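ok so the slipper situation. a thread, because I've been thinking about it since roughly 6 this morning

Background: we are a shoes off house. Have been forever. The entry is 50 inches wide on a good day and at peak there were 8 pairs of slides living in it. In a heap. You could not open the door all the way

Tried the Breler rack first. 89 dollars. Built for heels I guess?? slides just fall through the bars. Returned it, they kept part of the shipping, still mad

Then a basket. Basket is a trap – everything goes in, you dig for the left one, you give up and leave in two different slides. Have done this. To the post office

What works for slides: pairs side by side, toes pointing OUT at you, straps up. In a row. One row only, no stacking. Pink next to black so you can tell whose is whose at a glance
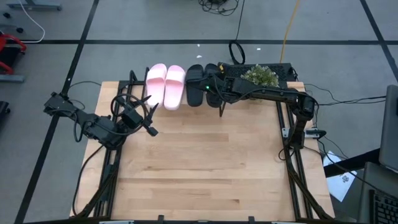 Photo: Hortensia Nina

Pink pair left, black pair right, all facing the same way. I know it's basic. It still makes me weirdly happy

Few things people asked:

Yes I wash them first. Dish soap, old toothbrush, rinse, air dry. The footbeds on pale ones show everythign

No not the dishwasher. My sister did hers and they came out a size smaller, curled up like chips

Wide one-strap kind are the easiest to line up. The ones with a toe post tip over and take the neighbor with them

For the actual entry I went with a plain low shelf from Lekmont, the short one. Fits four pairs, which means the other four had to go. Two donated, one trashed, one is in the garage for taking out the recycling

Rule now is new pair in, old pair out. Kids are at maybe 80 percent on this. husband lower

will do the winter boots in September if I have the strenght. send mat recs, the ones with a lip please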